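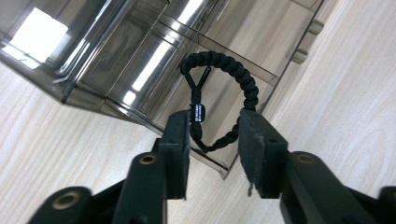
Packing bench moved to hand-held grippers: what happened to your rates?
Forum > Workplace and Shop Floor > Automation

m_tzanetos
Posted 07:42
I work on the small goods bench at Wilar, Potgieter site. Bracelets, key cords, watch straps, anything light that goes into a tray or a drawer unit before it goes into a carton. In December the company put in a Sternach cell for the straight goods and moved four of us off packing and on to demonstrations. We do the pick with a hand-held gripper and the recording is used to train the arm.

Target is 174 accepted demonstrations per shift. Accepted means it passed review, so the number you do is higher than the number you are paid against. The old packing bonus was per tray and did not care how you held the item.

Questions for anyone who has been through the same change:
1. Is your target set on attempts or on accepted recordings?
2. Who does the review, and do you get the reason for a rejection?
3. Did you keep your packing grade?

slow_conveyor
Posted 08:15
1. Attempts. We had accepted for the first month and people stopped trying the awkward items, so it was changed.
2. Another operator, rotating weekly.
3. Kept on paper. The bonus went.

thanasis_b
Posted 08:51
Thanasis Balaskas, process side, same company as Markos but a different site. The figure of 174 came from a trial with one item type, a flat strap. It was then applied to the whole range. I said at the time it should be set per item family and I would still say so.

On review: it is done centrally and a reason code is stored with each rejection. If it is not reaching the bench, that is a setting. Ask your supervisor for the daily export.

bench14
Posted 09:20
Corded items are a different job altogether. A strap has two faces and you close on them. A braided cord bracelet with an adjustable closure has a thick side and a thin side, and the ring changes shape when you lift it. If one finger lands on the thin cords it can slide. By hand you would feel that and shift your thumb. With two rigid fingers you find out when it drops.

We did the Ravia cord range for a while. Our acceptance on those was well under the straps, with the same people on the same shift.

m_tzanetos
Posted 09:34
Same here. Ravia is most of what I do. My own count for last month was 2,133 accepted, and I was under target on every shift that was mainly cord. On strap shifts I was over.

dunnage
Posted 10:05
I'll disagree with the general direction of this. I packed for eleven years and my wrists are finished. Demonstration work is slower per item and there is no lifting of cartons. If the price of that is a reviewer rejecting some of my picks, I can live with it. The target can be argued about. Going back to the old bench is something I would not vote for.

bench14
Posted 10:22
Different wrists, then. Squeezing the gripper is the same movement all shift. Packing had at least six movements in it. Our physio sheet now has a line for the thumb base which was never on it before.

dunnage
Posted 10:31
What grip are you using? If you hold it up at chest height all shift, yes, it will hurt. Bring the bench up and rest the forearm. We raised ours by a hand's width and the complaints dropped off. 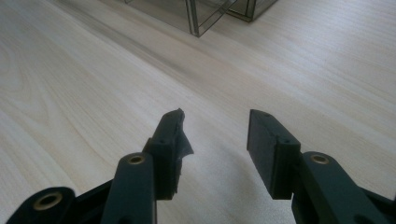 Page 2 of 2

slow_conveyor
Posted 11:10
Bench height helped us as well. The other thing was the run length. We had blocks of 96 picks with no break in them, and that came straight from the size of a batch in the software. Nothing to do with people. Once the batch was split in half the afternoon rejections went down.

m_tzanetos
Posted 11:26
Ours is still 96. I did not know it could be split.

thanasis_b
Posted 11:40
It can. It is a field in the job set-up and takes a minute to change. The only cost is more file headers. I will raise it with Potgieter.

On dunnage's point, the site figures for reported strain went down overall after the change. They went down in backs and shoulders and up in hands. Both statements in this thread are correct.

rollcage_ray
Posted 12:18
Grade question hasn't been answered properly. At our place the demonstrators were told the work was temporary, "until the arm has enough". Enough was never defined. So you have people training a cell with no date on it and no post to go back to, as the packing posts were closed behind them. Get the end point in writing. If it is a number of recordings, get the number.

thanasis_b
Posted 12:33
I don't agree that it is a fixed number. New items come in every season and each needs its own set. The work goes up and down, it doesn't finish.

rollcage_ray
Posted 12:41
Then it is a permanent job and should be graded as one.

bench14
Posted 12:44
Seconded.

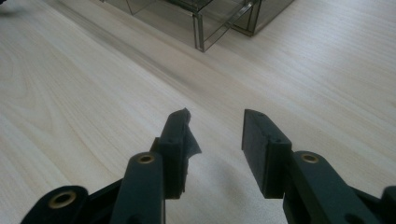
m_tzanetos
Posted 13:05
Maintenance is the part of the job that has no owner. When we packed by hand the tools were a tape gun and a knife, and you replaced them from the cupboard. With the grippers we are told that the pads are consumables, but changing one is down as a technician's task and the technician covers two buildings. Left pad has a ragged flap peeling off the inner side, right pad is clean, and the target makes no allowance for it. Any pick made in that state can come back rejected for unstable grasp, and the rejection is logged against the operator.

slow_conveyor
Posted 13:22
We do a pad check at the start of the shift and again after the meal break, signed. If a pad is lifting, the tool comes off the bench and the time is booked to equipment. It took two months to get the equipment code added. Push for the code first and the spare pads second.

dunnage
Posted 13:30
Or learn to change the pad yourself. It's a small job.

bench14
Posted 13:37
It is a small job until you do it wrong and a week of recordings is thrown out. Then it is your small job. If they want operators doing it, they can train for it and put it in the grade.

thanasis_b
Posted 13:58
There is a procedure for pad changes and it does not require a technician by law or by warranty, only by our own work instruction. I will ask for that to be revised with training attached. Markos, please send me the reason codes for your cord shifts when you have the export. If unstable grasp is high on one tool number and normal on the others, that is a tool fault and the rejections should be moved off your record.

m_tzanetos
Posted 14:12
Asked for the export. Supervisor says tomorrow. Will post the split by tool number when I have it.

rollcage_ray
Posted 14:20
Keep a copy.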